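**Fundus editorial meeting, celebrity and entertainment desk**

February 11, 2020

Present: Flurina Aebischer (chair), Lorenz Mösli (minutes), Priya, Dane, Colette
Apologies: Marcus

**1. Minutes of the last meeting**

Approved with one change. Under item 3, "divorce" should read "separation." Dane has fixed the copy in the shared folder.

**2. Awards season wrap-up**

The red carpet gallery did better than the live blog again. Priya said readers came for the dresses and left before the speeches. The live blog took three people the whole night and most of the posts were short. Agreed that next year one person runs the blog and the other two work on the morning-after pieces.

The "who brought their mom" post was the most shared item of the weekend. Colette will see if there is enough for a follow-up on siblings.

**3. The Cloltholm reunion**

The four original cast members of Cloltholm have been confirmed for a reunion special in April. The network has not said whether the two leads, who dated during the second season and stopped speaking during the third, will be interviewed together.

Flurina wants a timeline of the relationship ready to go before the special airs. It should use only things the two have said on the record. The old message board theories stay out, including the one about the dog.

Lorenz has a draft of around 600 words. It is thin on the last season and needs a source for the restaurant story, which has been repeated on many sites but seems to go back to one podcast.

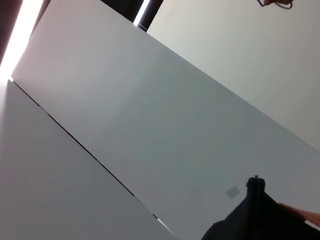
Colette said the timeline should stop at the breakup, and that carrying it on through both marriages would make it look as if the desk was rooting for the two of them to get back together. Dane disagreed. In his view readers will look up the marriages anyway and may as well get them from us. After some back and forth it was agreed to end the timeline at the finale and add a short "where they are now" box with one line per person. Spouses are named only if they are public figures themselves.

**4. Uvusik interview**

The singer Uvusik has agreed to a phone interview to go with the new album. The label, Fuchs, sent over a list of topics to avoid: the canceled tour, the ex, and the haircut. Flurina will write back that we do not accept lists but are happy to keep most of the talk on the music. If Fuchs says no, we drop the interview and run a review.

Priya will do the call. Questions to her before the end of the week – she has 7 so far and would like more on the songwriting.

**5. Blind items**

We had 5 complaints about the blind item column last month. Most were from readers who thought they had guessed the name and were angry on that person's behalf. One came from a publicist, and Flurina has answered it.

Lorenz asked if the column is worth the trouble. Traffic is steady but not growing. Dane would like to keep it and drop anything to do with health or pregnancy. All agreed to that rule, starting with the next column. The column itself will be looked at again in April.

**6. Corrections**

The engagement ring story gave the wrong designer. It was corrected the same afternoon, but the old version is still going around in the newsletter archive. Colette to fix.

**7. Any other business**

The photo agency contract is up for renewal. Flurina is waiting on a quote.

Please stop putting "slams" in headlines when someone has only declined to comment.

**Actions**

- Lorenz – find the source for the restaurant story, finish the timeline
- Flurina – reply to Fuchs, chase the agency quote
- Priya – Uvusik interview
- Dane – write up the blind item rule for freelancers
- Colette – newsletter archive, siblings follow-up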